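首页 专栏 观点 办公与居家 往期 关于我们

小东西应该放在哪里

最后更新:2022年1月

我一直认为,一张桌子乱不乱,要看小东西。显示器、台灯、打印机都有固定的位置,搬一次要费力气,所以没有人会随手乱放。夹子、胶带、橡皮、充电线就不同了,它们轻,便宜,用完顺手一搁,过一个星期就铺满半张桌子。

市面上的收纳建议大多针对大件。去年十月我在普伦德蒙特(Prendmont)搬了一次办公室,搬之前翻了不少整理类的书和文章,讲的多是柜子怎么选、衣服怎么叠、书按什么顺序排。讲到桌面,往往只有一句“保持桌面清空”。这句话我不同意。桌面是用来干活的,干活就要有东西在手边。一张什么都不放的桌子,要么刚擦过,要么主人不在上面做事。

我的看法是,小东西可以放在桌面上,但要有容器,而且容器要少。

先说容器要少。搬家那次,我在一家叫 Kerker 的店里买了一套分格抽屉盒,一共三十二个小格,当时觉得每样东西都能分到一格。头几天确实如此,长尾夹一格,回形针一格,图钉一格,邮票一格。后来格子太多,我自己也记不住哪一格装什么,找一个夹子要拉开好几个抽屉。再后来用完的夹子就不往回放了,直接留在桌上,因为放回去比再拿一个新的还麻烦。那套盒子现在在储藏间,里面多半是空的。

收纳的成本不在买盒子上,在每天放回去的那一下。放回去要花两秒,人就会放;要花十秒,人就会说等一下再放。分类越细,这一下就越长。所以我现在只用两个容器,一个透明的,一个不透明的。透明的装常用的东西,从侧面看一眼就知道有没有。不透明的装不常用的,眼不见为净。

透明盒子值得多说几句。有人嫌它难看,里面红红绿绿一览无余,不如一排白盒子整齐。我理解这种想法,我也用过白盒子,从外面看确实干净。但是白盒子装满以后就成了一个谜,要找东西只能整个倒出来,倒出来以后桌子比原来更乱。至于贴标签,我试过,贴上去的头一个月有用,之后盒子里的东西换了,标签没换,反而误事。透明盒子不需要标签。

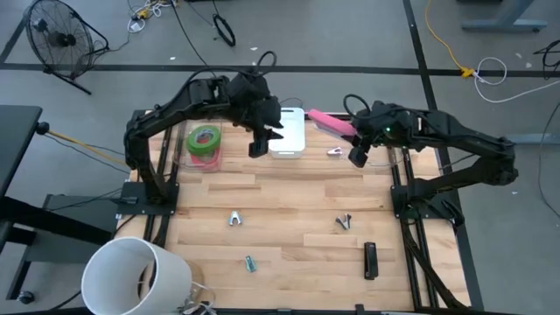
透明盒里的绿色胶带一眼就能看见,夹子还散在桌面上。

胶带是最适合放透明盒的东西。它是圆的,立着放会滚,平放又占地方,塞进抽屉常常卡住。放在盒子最上面,拿起来就用,用完扔回去,不必对准什么格子。颜色鲜一点的胶带更好,隔着房间都能认出来。

夹子是另一个问题。夹子小,金属的,在浅色木头桌面上其实不难看见,难的是它们不聚在一起。拆一份文件,取下一个夹子,放在左手边;再拆一份,又取下一个,放在右手边。每一个都没有碍事,加起来就碍事了。我见过有人用磁铁吸盘来收夹子,效果不错,只是吸盘本身又成了桌上的一件东西。我的做法更简单,手边放一个敞口的盒子,取下夹子直接丢进去,不分大小,不分颜色。要用大的就翻一下,翻一下也花不了多少时间。

有人会问,大小夹子混在一起,难道不算乱?我认为不算。盒子里面乱,是可以接受的乱。它有边界,不会往外长。桌面上的乱没有边界,今天在左边,明天就到了键盘底下。整理的目的是让乱停在一个地方,至于那个地方里面是什么样子,各人有各人的标准,不必强求。

再说线。线我至今没有找到满意的办法。白色的线尤其麻烦,绕成一团以后分不出头尾,抽一根带出来三根。我用过扎带,用过理线盒,也用过 Pramerent 的一种带卡槽的桌沿条。扎带扎紧了不好拆,理线盒太大,桌沿条只能固定不动的线,对每天要拔下来带走的线没有用处。眼下我的办法是给线单独准备一个深一点的圆桶,放在桌子的角上,一根线绕两圈放进去。不漂亮,但能用。线如果留在桶外面,那就说明桶放得太远了,应该把桶往近处挪,不应该怪自己懒。

这也是我想说的另一点。许多文章把桌面乱归结为习惯不好,要读者养成每天下班前整理十分钟的习惯。我做过一段时间,能坚持的人当然好,我坚持不下来。后来我换了想法,东西总是落在哪里,就把容器放在哪里。夹子总是落在左手边,盒子就放在左手边。剪刀总是留在窗台上,窗台上就给它一个杯子。容器迁就人,比人迁就容器容易得多。

花钱也是一样。前些日子在阿兰达(Aranda)商场看见一套桌面收纳系统,标价六百元,木纹面板,可以自由拼接,做工很好。我站在那里想了一会儿,没有买。六百元可以买很多个普通塑料盒,而我需要的只有两个。那套东西如果买回来,我大概又会为了把格子填满去买更多的小东西。

眼下我的桌上有一个透明盒,一个白盒,一个装线的桶,还有三四个没来得及放回去的夹子。明天拆文件的时候还会再多几个。

首页 上一篇 下一篇 返回顶部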